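Grodon dedica su nueva guía al cajón de los trastos, ese gran olvidado de la casa

La firma de organización doméstica publica un método para mesas llenas de cosas pequeñas que nadie recuerda haber comprado

Stinby, 17 de marzo de 2020. Grodon presenta hoy «Lo menudo», una guía gratuita para quienes llevan años diciendo que el sábado ordenan el cajón. La primera tirada es de 2,000 ejemplares y se podrá recoger en la tienda de Stinby hasta que se agote o hasta que los clientes la guarden, con toda lógica, en el cajón.

El método parte de una idea poco revolucionaria: vaciarlo todo sobre una mesa de madera clara, poner unos cuantos recipientes y decidir. Memorias USB, botellitas verdes, cilindros plateados con pinta de pila, cosas envueltas en plástico negro y brillante. Todo acaba encima del tablero y todo tiene que irse a algún sitio.

«Llevamos desde enero probando recipientes y discutiendo por ellos», explica Safta Tănase, responsable de la guía. «El transparente gusta mucho hasta que se pone sobre la madera y deja de verse. Aun así lo hemos mantenido – alguien del equipo le tiene cariño».
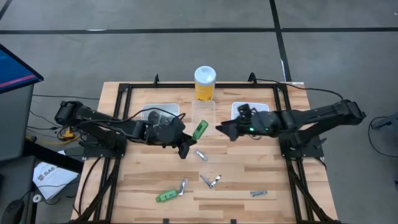
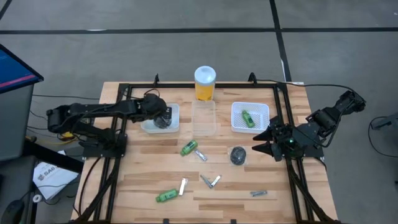
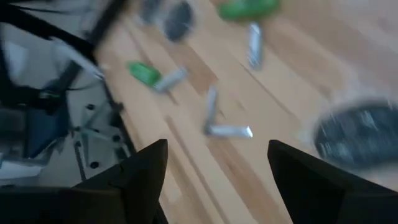
Qué propone la guía

Primero, sacar. Sin mirar demasiado, que es como empiezan las tardes perdidas.

Después, repartir por tamaño y no por valor sentimental. Las memorias USB van juntas, aunque una sea metálica y se crea mejor que las verdes. Las botellas pequeñas caben bien en una cesta perforada. Lo que ruede, a un recipiente con paredes.

Por último, cerrar el cajón. Hanyu Hao, que firma los textos, dedica a este paso un capítulo entero y defiende que es el más difícil.

La guía incluye 444 objetos habituales en orden alfabético, con un lugar recomendado para cada uno. El de las llaves que no abren nada sigue en estudio.

Presentación y talleres

Periklis Tsolakis impartirá los talleres en la sala Bachmann de la tienda. Son gratuitos, con inscripción previa en el mostrador, y cada asistente debe traer su propio cajón o, al menos, el contenido en una bolsa.

Contacto de prensa: Yaqin Xu, departamento de comunicación de Grodon, Stinby.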